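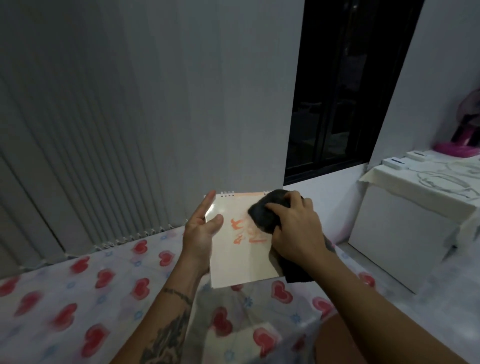

Vondside Reading Rooms - progress report to the Guthrie Fund
11th September
By the project coordinator, Vondside

Quick one this time, the full accounts follow separately. Covers everything since the last report up to the end of summer session.

Where we are. Evening adult reading program is running at two sites, Vondside main room and the Nasov annex. Fondembridge still not open, see below. 18 learners finished the summer block at Vondside, 20 at Nasov. We said in the application that Nasov would be the smaller group so that was a surprise. It's the bus. The new route stops right outside and people come straight from work.

Lending. 1178 loans over the period, both sites together. Large print went first, then the cookbooks, then anything on getting a driver's license. The short novels you paid for in the spring are going out well but coming back slowly. We don't charge late fees and don't want to start. A reminder card goes out instead and mostly that does it.

Fondembridge. Lease was signed, then the landlord's inspector wanted the back stairs redone before anyone could use the upper floor. Work is booked. We can open the ground floor without it but there's no quiet space down there, and the one-to-one tutoring needs a door that shuts. My preference is to wait and open the whole thing in November. If you would rather see the ground floor open early, tell me by return and I'll cost it out - it means renting screens and probably a second heater.

Staffing. Lead tutor post at Nasov filled. Vondside lead is on reduced hours through the fall and we've covered the gap with 3 sessional tutors, all of whom have taught with us before. Payroll is slightly over on that line and under on training, so I'd like your OK to move the difference across. Same total.

What worked. Letters. We had learners bring in real mail, bills and school notices and so on, and work through it with a tutor. Much better attendance on those nights than on workbook nights. One group has asked to do nothing else. We're going to run it as a regular session at both sites, with a lockable box for anything people don't want to carry home again.

The small-group spelling hour also did better then expected. Kept short, same seat every week, no tests.

What didn't. The Saturday-style family mornings, dropped after the first month. Families came once, said it was nice, didn't return. I think the time was wrong and we pitched it too young. Not giving up on it but won't try again before next year. Also the online catalog. Still half entered. The old records have two spellings for nearly every author and someone has to go through them by hand. Slower than I told you, sorry.

Money. Grant is being spent to plan apart from the payroll line above and the Fondembridge fit-out, which hasn't been touched apart from the deposit. Shelving quote has gone up. I've asked for another from the firm that did Nasov and will forward it when it comes. Printing is under budget as we stopped doing the color flyers and nobody missed them.

Needed from you:
- OK on the payroll / training transfer
- a steer on Fondembridge, wait or open early
- the new reporting form, the link in your last email goes to the old one

Next quarter. Fall block starts at both sites with the letters session on the timetable from the first week. Tutor induction before that. Waiting list at Nasov is open and already has names on it, so I may come back to you about a second evening there - room is free, it's only tutor hours we'd be short of. Recipts for the summer block are scanned and go over with the accounts.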